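夹爪罢工记:一次安全停机的图文存档
安努卡项目组内部页面,整理:Anca Cozma
2018-05-15

Sodholm 工作室的桌面整理单元停了14天。停机原因在报告里写作“夹爪开度反馈失效”,在茶水间里写作“它又不肯合手了”。两种写法说的是同一件事,后一种传得比较快。

简单交代一下任务。机械臂要从笔刷收纳盒里取出一支刷子,放到托盘上,再取下一支。听上去是幼儿园手工课的水平,Wimetti 的合同里也确实把它归在“基础动作”一栏。基础动作那一栏后来占了整份故障报告的大半。

故障是这样的:夹爪张开以后,控制器收到的开度读数偶尔会卡在旧值上。控制器以为手里已经夹着东西,于是信心十足地抬起来,运到托盘上方,郑重其事地松开,放下一团空气。头一回见到的人都笑了。Esko Kinnunen 没笑,他是写那段控制程序的人。

要是只搬空气,大家也就忍了。麻烦在于反过来的情况:读数卡在“张开”,夹爪其实已经合上,控制器继续加力。Tuulikki Rautiainen 当时正伸手去扶收纳盒,夹爪在她手指旁边合得很认真。人没有受伤,一支刷子的杆裂了。她按下急停,说了一句芬兰语,报告里译作“操作员提出异议”。

值得一提的是,急停按钮那天工作得无可挑剔,是整个单元里唯一一件按说明书行事的东西。Eero Mäkelä 建议给它发奖金,行政没有回复。

下面是复查阶段的存档。夹爪张得很开,还没有去碰任何一支刷子,后面是透明的分格收纳盒。 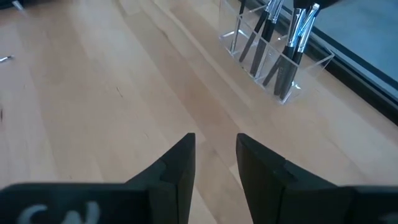
为什么不干脆把夹持力调小,省得查反馈?
调小夹持力只能减轻夹到人的后果,读数卡住的毛病还在,控制器照样不知道手是开是合。力太小,刷杆还会在半路打滑。所以力度上限和反馈线路是分开处理的,两项都改了。

排查过程没有什么可歌可泣的地方。先怀疑程序,Esko 把自己的代码从头读了一遍,读完情绪低落,但没有找到错。再怀疑控制器,换了一台,故障跟着机械臂走,没有跟着控制器走。最后拆开手腕外面的线缆护套,反馈线在弯折处磨破了皮,手腕转到某个角度就接触不良。

磨破的原因也不体面。扎带是我们自己加的,为了让线“好看一点”。扎得太紧,手腕每转一次,线就被勒一次。Natolen 的维护手册第7节写着腕部线缆要留余量,那一页很干净,看得出没怎么被翻过。

修复以后我们做了200次空载开合,夹爪旁边不放人,也不放咖啡。全部通过。然后在手腕转到90度的位置又重复了一遍,因为最初的故障最爱挑这个角度发作。也通过了。Esko 的情绪有所恢复。

控制程序里另外加了一条:发出开合指令后,如果开度读数在规定时间内没有变化,就停在原地报警,不许猜。之前的版本是允许猜的。谁写的允许猜,版本记录里查得到,这里就不点名了,反正他已经请大家吃过蛋糕。

现行规矩,贴在单元门口,也抄在这里:

手臂通电时,不要扶收纳盒。盒子歪了就让它歪着,先停机再说。

夹爪静止不等于断电。看指示灯,别看它的表情。

腕部线缆不加扎带。觉得不好看的,请看别处。

读数报警后不要直接按复位。先叫 Eero,他不在就叫 Hertta Ahonen,她也不在就去吃饭。

每次换线以后重做空载开合,记录写在本子上,不要写在手背上。

Tran 那边问过,能不能把急停改成软件按钮,说这样桌面上清爽些。Tuulikki 当场作了答复,会议纪要里同样译作“操作员提出异议”。实体按钮保留,位置往外挪了一点,现在坐着也够得到。

裂了杆的那支刷子用胶带缠好,挂在公告栏旁边。有人在下面贴了“样品,请勿夹持”的条子,字迹像 Hertta 的,她不承认。

还没关掉的事项有两条:备用反馈线没到货,托盘一侧的护板等尺寸确认。护板装好之前,取刷任务只在有人守着急停的时候运行。五月的值班表在 Hertta 那里,想换班的找她,不要在表上直接涂改。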